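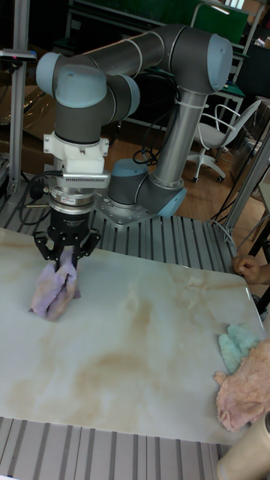 Photo: Hostley Robotics Club

Folding a cloth is the sort of job most of us do while thinking about something else. Try getting a robot to do it and you'll soon have a new respect for your own fingers! The students at Hostley have spent the winter on exactly that, and their entry for the Helari Challenge in March is shaping up nicely.

The arm goes by the name of Cai. It has two black fingers and a great deal to learn, and the lavender cloth has become the club's favourite test piece (there's a pink one and a teal one too, and everyone has a theory about which is the hardest). A cloth never lands the same way twice. Every crease is new, and a fold that looks easy to grab can slide flat the moment something touches it.

So the team practises, and practises again. They have logged 3000 attempts so far, all sorted with Lullari, a program the students wrote themselves over 8 very long evenings - long enough that the biscuit budget had to be doubled. First-years choose the starting heaps, which they do with real wickedness, and the older students argue over where the fingers ought to close.
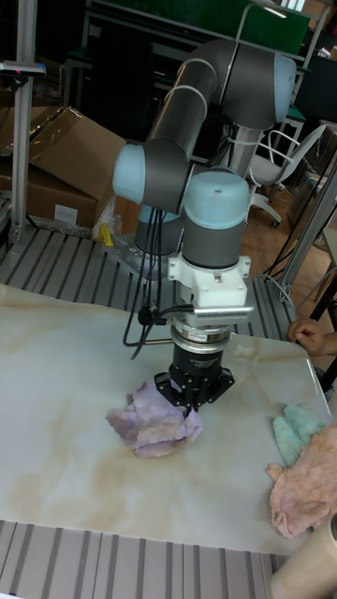

Cai deserves tougher heaps than these, according to one first-year, and the whole club should try working with its mittens on before complaining about a missed grab.

They may well get the chance. The rules for March allow each team 200 seconds per cloth, and the club wants to run 100 timed rounds before then. New members are welcome at any point in the term, with or without mittens.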